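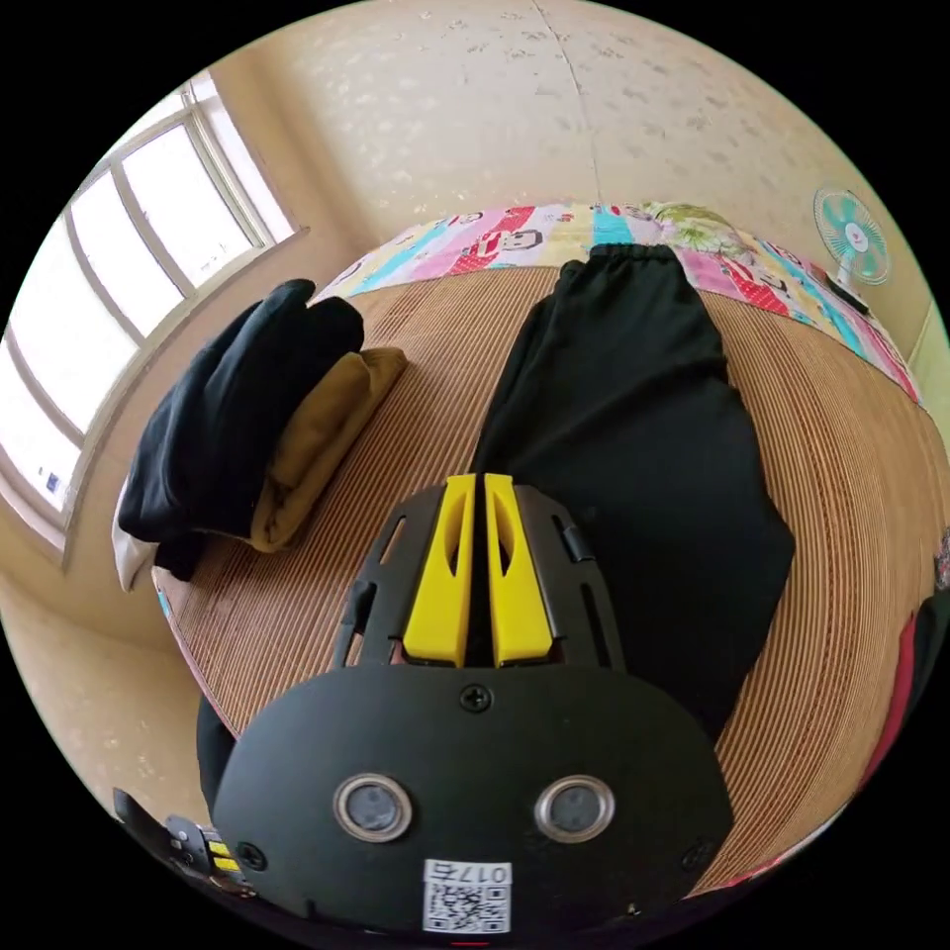
Why does a cotton shirt wrinkle when a wool sweater hardly does? Cotton fibers bend easily and hold the bend, while wool fibers are naturally crimped and tend to spring back to their old shape.

Chapter 4
Fibers Up Close

Reading time: 18 minutes

Pull one thread from an old dishcloth and untwist it. Keep going! Sooner or later the thread comes apart into hairs so fine that you can barely hold them, and those hairs are what this chapter is about. Everything you know about a fabric – how it hangs, how it feels on the back of your neck, how long it takes to dry – begins with them.

We will start with cotton. Under a microscope a ripe cotton fiber looks like a flat, twisted ribbon, and those twists help the fibers grip one another when they are spun. Linen comes next, with its long, stiff fibers from the stem of the flax plant, and then wool, covered in tiny overlapping scales. Silk and polyester close the chapter, and they make a wonderful pair, one drawn out by a caterpillar and the other by a machine.

In Section 4.3 you will visit the Herrera mill in Dindthorpe, where Kristine Manalo sorts raw wool by hand. She can tell a coarse fleece from a fine one with her eyes shut, and by the end of the section you will know what her fingers are feeling for.

Before you read on, find three pieces of clothing made from different fibers. Check the labels, crush a corner of each in your fist for 23 seconds, and let go. Write down what you see. Keep your notes handy – you will need them for the drying test in Section 4.2.

Words to know: staple, filament, crimp, luster, yarn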